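Clanengate completes first collection of two-arm household tasks at Tedthorpe

Tedthorpe, 14 November 2024

Clanengate has completed the first stage of a programme to gather examples of everyday tabletop work for a learning system that controls two robot arms together. The work was carried out at the company's Tedthorpe site with support from Bander, which supplied the recording software, and Seneviratne, which will test the finished system.

The first stage produced 2,477 recorded examples covering 37 tasks. Each example is a complete attempt at one task, guided from start to finish by a trained operator. The recording holds the camera views together with the position of every joint, so that the learning system can relate what was in view to how the arms were moved.

The tasks chosen are ones that most people do without thought: lifting a cup, moving a plate, passing a spoon from one side of the table to the other. They were selected after a short study in January, in which Clanengate asked care homes and small kitchens which jobs took up the most staff time. Clearing and laying tables came first in the replies.

Before each attempt the operator moves the objects to a new starting position taken from a printed list. The operator then carries out the task at a steady pace and marks the attempt as complete, partial or failed. Partial and failed attempts are kept and labelled, and the learning team decides at a later point whether to use them. A total of 223 attempts in the first stage were marked as failed, most of them in tasks that call for a thin or flat object to be picked up.

Crockery forms the largest group within the collection. Mugs and plates are recorded both singly and as pairs, and operators are asked to vary which arm deals with which object.
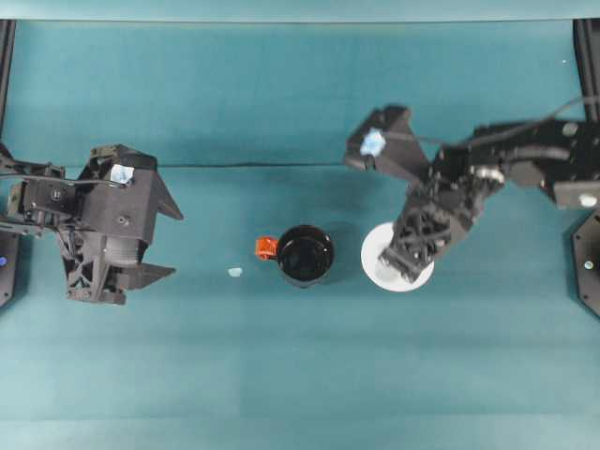
Kwaku Arthur welcomed the progress made but asked that the next stage include more slow and hesitant attempts, saying that a system taught only by confident operators "will not have seen how a person recovers when a grip starts to slip". He also asked for the written task instructions to be released with the recordings.

Clanengate has accepted both points. The second stage will set aside over 55 hours of operator time for recovery examples, in which the operator begins from an awkward grip or a badly placed object and works back to a normal position. Task instructions will be included in the release in plain text.

Tania Herath, programme lead at Clanengate, said: "Good examples take time and patience. Our operators have kept careful notes on every session, and those notes have already changed the way we set out several of the tasks."

The second stage will begin in January at the same site. It will add cutlery, folded cloths and lidded containers, and will use the same recording method so that the two sets can be combined. Seneviratne will receive the joint set for testing once checks on the labels have been finished.

Organisations wishing to suggest tasks for the second stage, or to request access to the recordings for research, may write to the Clanengate press office at Tedthorpe.

ENDS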